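Household robots and chores

January, by Frøydis Ljungberg

Household robots are machines meant to take over the jobs we do at home without thinking: clearing a table, loading a dishwasher, folding towels. I've been keeping this entry going for a while now, and the question I get most is still whether they can do the work yet. Some of it, yes, and more than when I started! The floor-cleaning sort have been good enough to buy for years (mine gets stuck under the same chair every evening, but I love it anyway). Anything with an arm is another story.

The trouble with an arm is that it has to touch things. A floor cleaner can bump into a wall and turn round, while an arm reaching for a mug has to get the height right, the angle right and the squeeze right. Too soft and the mug slides, too hard and you need a new mug. I visited the Pralitz workshop to see their Wundby arm at its tea-table job, where it moves cups on and off trays, and I could have watched it all afternoon. Rutilio Alvarado let me pick the crockery from the cupboard, and I'm afraid I went for the tray with "Rabbit" written on it and a little carrot after the word.
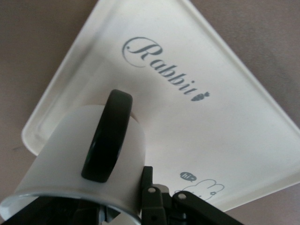 Can a robot clear a table as fast as a person?

Speed is still the weak spot. At Pralitz the Wundby took 14 minutes over a table that Daiane Quintana cleared in 2, and she was chatting to me the whole time.

Shop floors are further along, mostly through having fewer surprises. At the Pimentel packing hall the Primora machine fills 500 boxes a shift, all the same size, all arriving from the same side. Everaldo Amaral, who looks after it, told me he once fed it a squashed box to see what it would do, and it simply stopped and waited for him. A kitchen is squashed boxes all day long, if you see what I mean.

Laundry deserves its own section and I'll write one when I've seen more of it. Simone Fontes ran 76 towel folds for me on the older Wundby and the flat ones came out lovely, but a bunched-up towel had it pinching at the air. She's trying again with smaller towels, and I'll add her results to this page.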